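Visit report: the home-tasks cell at Lodhi, Trincombe

I went over to Trincombe in August to see how the people at Lodhi look after one of their arms. We have the same arm at Bistach, bought a year after theirs, and ours spends more time stopped than it should. Kausar Paracha runs the cell day to day and gave me most of a morning. Daniyal Tanoli does the repairs and joined us later with a box of worn parts.

The building is an old carpet showroom on the ring road. Parking is at the back, and you have to ring twice. Visitors sign in, leave their bag in a locker and get a pair of flat indoor shoes, which I was glad of after the walk from the station.

The cell is fitted out as part of a living room. The arm rides on a low base that can be rolled from place to place and pinned down, and the gripper on it is a two-finger type with a small camera at the wrist. Power and air come from one side only, so there is one bundle to keep out of the way. Kausar said that was the first thing they changed. The original layout had cables from two directions and they kept catching.

The day starts at the gripper. With the base pinned and the drives off, she wipes each finger with a dry cloth, then runs a soft brush down the slots near the tips. Fluff from fabric gets in there, and a bit of packed fluff is enough to throw off the grip. Then she checks for play by pushing each fingertip sideways with her thumb. If one moves and the other does not, she stops and calls Daniyal. We do our check once a month, which already explained a few things to me.

After that the drives go on and the fingers are opened and closed 19 times with nothing between them. She listens more than she looks. A dry pivot makes a light tick at the end of the stroke, and once she had pointed it out on an old recording I could hear it too.
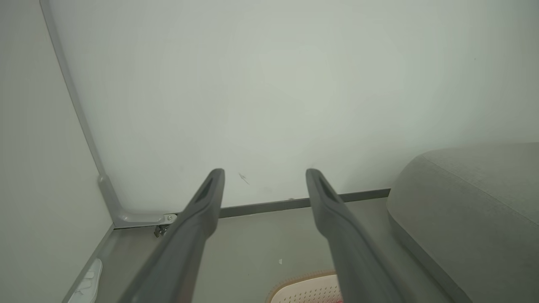

The camera is checked last. She opens the fingers, turns the wrist toward a plain part of the room and compares the live view with a stored one on the screen. Both fingertips should sit where they sat the day before. If they have shifted, either the camera mount has worked loose or a finger has been put back badly, and the mount is the usual one. They use thread locker on its screws now. Daniyal told me to buy the medium kind and to stay away from the strong kind unless I wanted to drill it out.

Around eleven we moved to the bench. Fingers are swapped as a pair, never one at a time, and the log on the wall is where they decide when. The last pair had done 2,195 cycles under load when it came off, well short of what Daniyal had hoped for. He put that down to a batch of pivot pins from Wirkell that were slightly undersized. He had kept three of them in a bag and let me try one in a good finger. You could feel the slop right away. The newer pins are fine, he says, but he measures every one before it goes in.

The swap itself took him 21 minutes, including the test run. Two bolts, one connector, and a small spring that likes to jump. He works over a baking tray with a towel in it so the spring has somewhere to land. I have spent longer than that on my knees looking for ours.

Spares are kept in plain drawers with the date written on the bag – no software, which surprised me given how much of it they have for everything else.

I asked what goes wrong most often. Kausar said the base. If the locking pins are not fully down, the arm creeps a little during a long run and every position after that is slightly off. She has painted a band on each pin, and if any paint shows, the pin is not home.

Lunch was in the canteen next door, lentil soup and good bread. I took the 2:40 train back with two of the bad pins in my coat pocket. The brush and the thread locker are on order, and I will paint our base pins before the next long run.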